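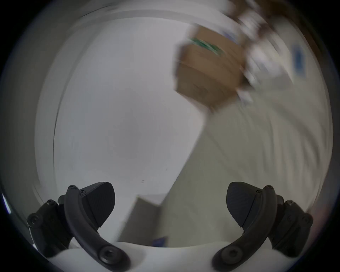
Wekesa Simiyu wrote that a tripped breaker on a shared kitchen circuit is nearly always a load problem, and that I should add up the wattage before calling anyone. I did. The kettle is 2000 watts and the toaster is 900. Both are on one 20 amp breaker, 120 volts. It trips after a few minutes, never right away. With the toaster off and a 700 watt microwave on, it still trips, only later. Is the breaker worn out, or is this normal?

Nusrat Dhanial
3 comments · Share

Mwangi Ondieki

Normal. 20 amps at 120 volts is 2400 watts. Kettle plus toaster is 2900, kettle plus microwave is 2700. The thermal part of the breaker takes time to heat up, and a smaller overload takes longer. Note that 700 on a microwave is usually cooking output — the input figure on the rating plate will be higher. Use that one in your sum.

Run the kettle alone for a full boil. If it trips with nothing else on the circuit, have an electrician check the breaker and its terminal screws. Do not fit a 30 amp breaker on the same wire.

12 votes · Share

Upendo Kariuki

Same thing in my old place. Moved the toaster to the other counter and it stopped.

2 votes · Share

Lilian Kinyua

Moving it only helps if the other outlet is on a different breaker. Switch this one off and plug a lamp into each outlet in turn. Any outlet where the lamp stays dark is on the same circuit. Check the fridge too — mine was on it.

5 votes · 1 comment · Share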